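Home | Contents | Chapters | Glossary | Index
Print this page | E-mail this page
Filed under: Television Studies > Reality and Factual Formats

Chapter 9
Casting and Consent in Reality Television

A reality series has no script in the usual sense, but it has a plan. Long before filming begins, a production company decides what kind of people it wants, where they will live during the shoot, and what each episode should cover. Casting carries most of that plan. Once the participants are chosen, many of the later storylines are already likely.

This chapter follows a series from the first casting call to the signing of the release form. Chapter 5 dealt with studio game shows, where contestants appear for a single recording and go home. The programs discussed now ask much more of people. Participants may be filmed for weeks, and the finished episodes can be repeated for years.

Our main case is The Menham House, a series made by Zurora Pictures for the Vesteck channel. Nine adults shared a rented home for one season. The casting call went out in March and drew 352 applications. Applicants filled in a long form, recorded a short video at home, and, if they passed both stages, met the casting team in person.

The form asked about work, family, money, health, and past arguments. Some of these questions were there for safety. Others helped the producers guess who would get along and who would not. Applicants were not told which questions served which purpose, and several said later that they had assumed all of them were medical.

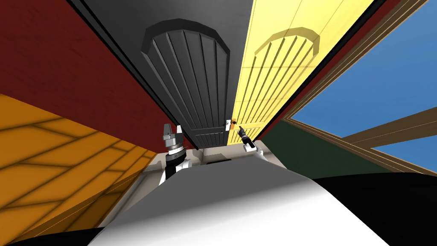 Why do producers cast people who are likely to disagree? Disagreement gives an editor material for scenes, and it lets a series carry a story from one episode to the next without a writer inventing one.

There are limits to this method. A cast made up only of quarrelsome people becomes tiring to watch, and viewers lose track of who is angry about what. The Menham House team aimed for a mix. Three of the nine were chosen mainly because they seemed patient in their interviews, and they ended up with less screen time than the others. Section 9.3 looks at how that time was divided.

Consent is the second subject of the chapter. A release form gives the company permission to record a person and use the recordings. It usually also lets the company cut, reorder, and shorten what was said. Many participants sign without understanding how much a conversation can change once pauses are removed or a reaction from another day is added.

The Peng guidelines, which are used throughout this book, treat consent as something to be asked for more than once. Under them, a participant should be able to speak to an adviser before signing, during filming, and again before broadcast. Zurora followed the first step and the last. It did not offer advice during filming, and two of the complaints covered in Section 9.5 come from that period.

Before reading on, watch one episode of any current reality series and write down each person's name, what you learn about them in the opening minutes, and who supplies that information. Keep your notes for the exercise at the end of Section 9.2.

9.1 The Casting Call

A casting call is a public notice inviting people to apply. It may run on air after an earlier season, on the channel's website, or in local papers. The wording matters, as it decides who will think the notice is meant for them.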